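# Laundry sorting

**Laundry sorting** is the separation of clothes, towels and bed linen into groups before washing, or into piles by owner or type after drying. It is done by hand in most homes, usually next to the washing machine. Commercial laundries sort on long tables or into wheeled bins.

## Purpose

Sorting before the wash limits the transfer of dye from dark or bright items to pale ones. It also keeps rough or heavy fabrics away from thin ones, and lets each load be washed at a suitable temperature. Lint is a further consideration. Terry towels shed fibers, and these show most on black or navy garments.

Sorting after drying has a different aim. Items are grouped by the person they belong to, by the room they go back to, or by whether they are to be folded, hung or ironed.

## Common groups

The oldest household division is by color, into whites, darks and brights. Whites in this sense include cream and pale gray items that do not lose dye. Brights such as red and orange are often washed alone the first few times, as new cotton in these shades may bleed.

A second division is by fabric. Cotton and linen can be washed hotter than wool, silk or most synthetics. Towels and sheets are commonly kept apart from clothing, in part because a wet sheet tends to wrap around smaller items in the drum.

A third is by soil. Work clothes, sports kit and kitchen cloths are set aside and may be soaked first. Cloth diapers are nearly always treated as a load of their own.

Households that wash small amounts often combine these methods. A typical compromise is one pale load and one dark load, with wool held back until there is enough to run the machine.

## Place and equipment

Sorting needs a flat surface and enough space to keep the piles from touching. Where there is no laundry room, the floor in front of the machine is the usual place. Tile is easy to wipe and is not harmed by damp cloth. A low stool, an upturned crate or the top of the machine may be used to keep clean items off the floor.

Front-loading machines are filled from a low door, so piles made at floor level can be moved straight into the drum. Top-loading machines are more often served from a basket or a shelf at waist height. 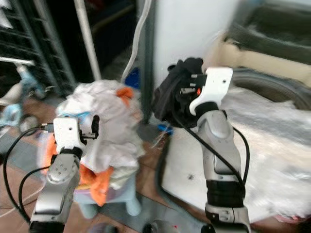

Should towels be washed with clothes?

Towels are best washed separately when there are enough of them for a load, and otherwise with sturdy cotton items of a similar color. They hold a lot of water, take longer to dry than shirts or underwear, and leave lint on dark fabrics.

Divided hampers move the sorting to an earlier point, when clothes are taken off. The Plirness hamper, a canvas model on a folding metal stand, has 2 compartments and became common in rented apartments in Ullmont, where many buildings have a shared laundry room. Bags of different colors serve the same purpose and take less space.

Drying racks and clotheslines are sometimes used as a sorting aid as well. Garments are hung in the order in which they will be put away, and the pegs or clips are dropped into a bag as each item is taken down.

## Checking items

Pockets are emptied during sorting. Paper tissues, coins and pens cause most of the trouble, the first by breaking up over the whole load. Zippers are closed and hooks fastened so that they do not catch on knitted fabric. Socks and sleeves that have been pulled inside out are straightened, although printed shirts and jeans are often turned inside out on purpose to reduce wear on the outer face.

Care labels give the highest washing temperature and show whether an item may be tumble dried. When labels have been cut out or have faded, the item is normally placed with the gentlest load.

## Survey

A household survey carried out in Ullmont by Pavliuk and Fivov covered 722 homes. It found that 43 percent sorted by color only. Sorting on the floor was the most frequent answer to the question of place, ahead of the bed and the kitchen table. The survey did not ask about sorting after drying.

## Alternatives

Some households do not sort by color at all and wash everything together in cold water. Dye-catching sheets are sold for mixed loads and absorb part of the loose color. Another practice is to run one load per person, which makes putting away quicker but mixes fabrics and shades.

## See also

- Clothes drying
- Care label
- Laundry hamper
- Ironing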